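Jurkine | About

Products Integration Documentation About Contact

About Jurkine

Jurkine writes control, perception and planning software for industrial robot arms. We do not build arms, grippers or cameras. Customers bring their own hardware, or have an integrator supply it, and run our software on a standard industrial PC next to the robot controller.

The company is based in Girkermont. The office and the lab share one floor. The lab side holds the test cells, the calibration bench and the build servers.

What we make

Feyisa is the motion planner. It takes a robot model, a collision scene and a goal, and returns a timed joint trajectory. It handles fixed obstacles, attached loads and joint limits that change with payload. The planner runs as a service and can be called from C++, Python or a plain socket interface. A planning request has a default time limit of 50 milliseconds. If no path is found in that time, the service returns a failure code and the last partial tree, which can be saved for inspection.

Sosusa is the perception package. It reads color and depth images from a fixed or wrist-mounted camera, separates the parts from the container, and returns grasp candidates with a score for each. Models are trained per part family. Part families that differ only in color can share one model, with color handled in a later stage. Sosusa also tracks the pose of the container itself, so that a bin that has been bumped does not need a full recalibration.

Both packages log in the same format. A run can be replayed offline with the original sensor data, the original planner seed and the software versions that were installed at the time. Most support requests are handled from a log file without access to the customer's cell.

How the software is tested

Every change goes through three stages. The first is a unit and regression suite, which runs on each commit. The second is simulation. The simulation library holds 1,590 recorded bin states, taken from our own cells and from customer sites that have agreed to share data. Each candidate release must plan against all of them, and any state that used to produce a valid grasp and no longer does is reviewed before the release moves on.

The third stage is hardware. A release candidate must complete 1,000 pick attempts in the lab. An attempt counts whether it succeeds or fails. Failures are sorted into perception, planning, contact and hardware categories, and the counts are published in the release notes.
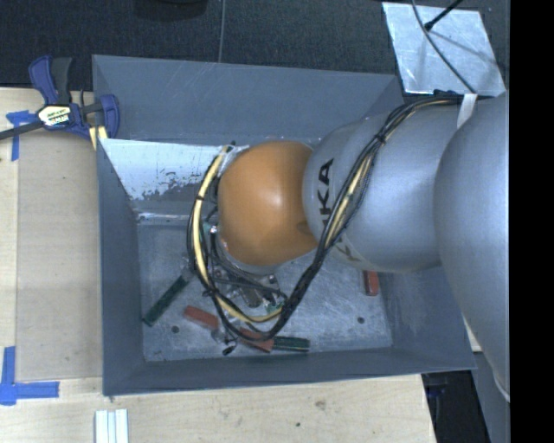
Collision modeling takes up more of our planning work than any other topic. A published robot model covers the links and joints, and it is accurate enough for free-space motion. It says nothing about what has been attached to the arm afterward. On a KUKA arm reaching into a gray bin for narrow red and green blocks, the black cable bundle arches over one link and then hangs in a wide loop beside the orange joint, well outside the shape of the links. Feyisa represents a loop of that kind as a chain of capsules with a position that depends on the wrist angles. The user sets the length, the two anchor points and a sag value. The same cables cross in front of parts when viewed from a fixed camera, so Sosusa receives the cable model as well and masks it out before scoring grasps. Narrow parts lying close to a wall are scored separately, with the finger thickness and wall slope included in the clearance check.

Releases and support

Two releases are made each year, one in April and one in the fall. Each is supported for three years. Security fixes are shipped separately and do not change planner behavior. The current driver list and the supported controller versions are in the Documentation section.

Working with us

New projects usually begin with a feasibility study. Send sample parts, a drawing of the container and the required cycle time. We return a written report with measured pick rates, failure categories and the raw logs. Parts are returned on request.

The lab can be visited by appointment. Deliveries of sample parts go to Room 410, Girkermont, and should be marked with the project number.

Page last updated: Wednesday, September 19, 2018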